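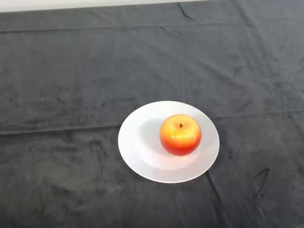

By Amedeo Caruso | 6/18/18 | Health news

The Drondesside health center has a new patient representative on its board. Ms. Coppens was chosen by the members of the patient group in March and she started her work this month. She will stay in this role for two years.

Before this she worked 13 years in the hospital pharmacy in Vusley, and later she helped to organize home visits for older people. She knows many of our patients already, and she told me that she wants first to listen to them before she proposes any change.

The board meets every second month. The patient representative has a full vote there, also when the budget is discussed. This is important now, as the center has to decide on the opening hours of the blood test room and on the future of the small office in Flukora, where 2000 patients are registered.

If you have a question or a complaint which you want to bring to the board, you can leave a letter for Ms. Coppens at the reception desk. Please write your name and a phone number on it. Letters without a name will be read too, but she cannot answer them. The next meeting is open to the public and it takes place in room 21, on the second floor.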